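1/
Since January I have a small corner with pink wallpaper on all the walls and a marble pattern on the bottom. Many of you asked me how I keep it clean, so I write it in one thread. My English is slow, please be patient with me.

2/
First the wallpaper. I wanted trees, but not green trees. I looked at rolls in the Larden shop for one whole afternoon and they had birches, palm trees and a forest with fog. Very beautiful, very gray. I went home without anything.

3/
Then I found the Fillik paper with the patterned leaves. Some leaves are roses, some are checks, some are only one color. The trunks are dark brown. The butterflies I did not notice in the shop at all, I discovered them when the paper was already on the wall.

4/
The paper, the paste and the delivery together were 3,563 baht. The marble panel was 800 from Chaiyaporn and I carried it home by myself on the bus. I do not recommend this to anybody.

5/
I set one place in there now, with the rose placemat and the white plate with the brown line on the rim. I like that the brown on the plate goes together with the trunks. The green leaves on the plate help too, otherwise everything becomes pink and brown and you feel like you are inside a box of chocolates. 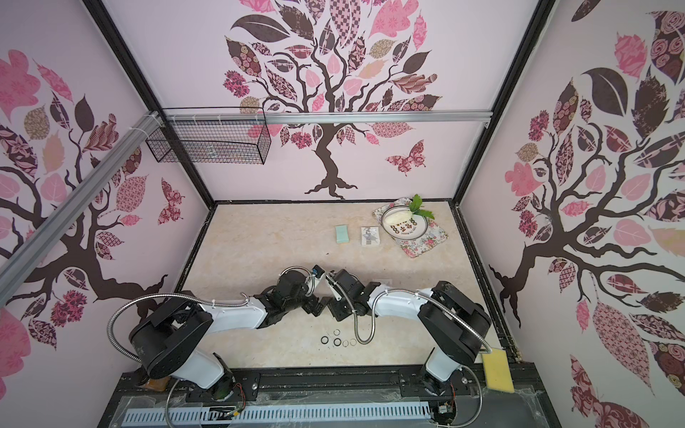

A reader wrote to me that pink paper next to food is asking for trouble, and that she would put a clear sheet over the lower part before the first tomato soup. I thought about it for some days. I think she is right about the soup. But I do not like how a clear sheet shines, so for the moment I stay without it and I keep soup in the other room.

6/
One more word about the placemat. I put it at an angle. My mother puts everything straight, parallel to the edge, and for many years I did the same. With a tree pattern behind it, straight looks too strict to me. It is a matter of taste, of course.

7/
Now the cleaning, which is the real subject – I am sorry it took me six posts to arrive.

A cream surface shows every crumb. When I bought it I believed the opposite. I believed the pattern would hide things, because the swirls are so irregular. It hides milk. It hides flour quite well. It does not hide anything dark, and the smallest black speck you will find with your eyes from the door.

8/
So the first step is always dry. If you begin with water, the crumbs become paste and you push the paste from left to right. I made this mistake for two weeks and I thought the panel was bad.

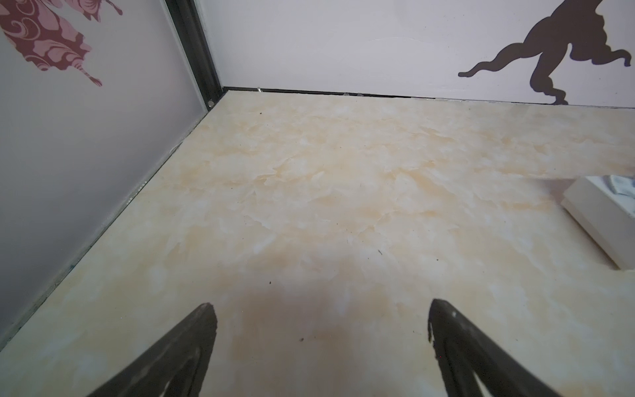

For the dry step I use a soft brush, the kind for a keyboard. I begin at the back, near the wall, and I come slowly to the front. In the corners I turn the brush on its side. Many crumbs like to live exactly where the bottom meets the wall, and there the brush is better than any cloth.

9/
Before the brush, I take the things out. It sounds clear, but I am a lazy person and for a long time I was cleaning around the plate. You get a clean surface with a round island of crumbs in the middle. The placemat I shake outside, two times, and then I look if it needs the washing machine. Roses on cream, so the answer is often yes.

10/
The second step is the water. I fill a bowl with 300 ml of warm water and one drop of dish soap. One drop! With more soap the surface gets stripes and you see them in the evening when the lamp is on. I bought one time a special spray from Bateo for stone surfaces and it made the same stripes, only with lemon smell.

11/
The third step is the sponge. I press it almost dry in my hand before it touches the panel. The mint green ones are my favorite, mostly for the color, I admit. Short movements, and I turn the sponge when I see it is gray. Near the paper I stop a finger wide before the wall. Wet wallpaper paste is not your friend.

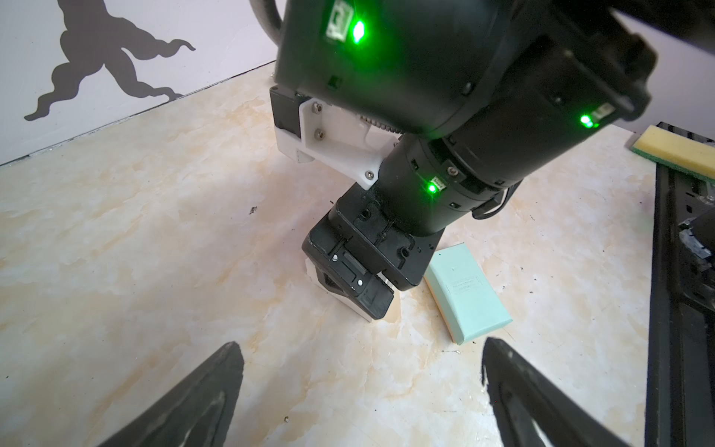
12/
Dry with a cotton cloth. An old T-shirt is good, an old towel is not good, it leaves small hairs and then you can start again from post 8.

13/
The walls I do not wash. I go over the paper with a dry duster on Monday, from the top down, very light. One time I tried to rub a spot away from one of the pink leaves and the leaf became a little lighter than his brothers. I look at this leaf every day. Guests do not see it until I tell them, and I always tell them.

14/
Somebody asked also about the black wire basket that hangs up on the rail at the back. It is tied with white cable ties. I know black ties would look better on black wire. I had white ones in the drawer. In summer I will maybe change them, or maybe I will get used to it.

15/
How often do I do all this? The dry step every day, it needs less time than to boil water for tea. The wet step when I feel it with my hand. If the palm moves easily over the surface, I leave it alone. If it stops a little, there was sugar, and I bring the bowl.

16/
A question from me now. Has somebody used the same marble pattern in the darker color, the one with the brown lines? I saw it at Chaiyaporn on the bottom shelf and I think it would forgive me more crumbs. But I am afraid that with the brown trunks it is too heavy. Please write to me if you have it at home, and with what color of wall.

17/
And if you have a good method for the thin line where two pieces of wallpaper meet, also write. Mine opens a little on the right side, low, near the thick trunk. I pressed it with a spoon yesterday evening and this morning I have not looked yet.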